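Update Held Back After Simulator Fault

Skustholm, 21/06/2023. The software firm Fakance has delayed an update for its table-top robot arm after a fault was found in simulation. In 53 of 2,000 test runs, the gripper did not stop when the stop command was sent.
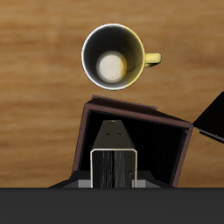
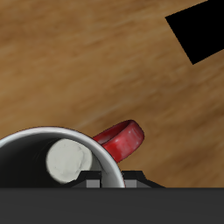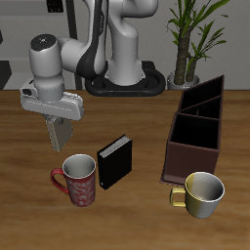 Simulated views from the mug tests. Renders: Fakance

"The arm continued its movement for four seconds. On a real table this is a danger for the hands of a person," said test leader Karine Kowalchuk.

The fault came with a change made in April. Customers still have the older version and do not need to do anything. A corrected update will be tested again in Irnthorpe.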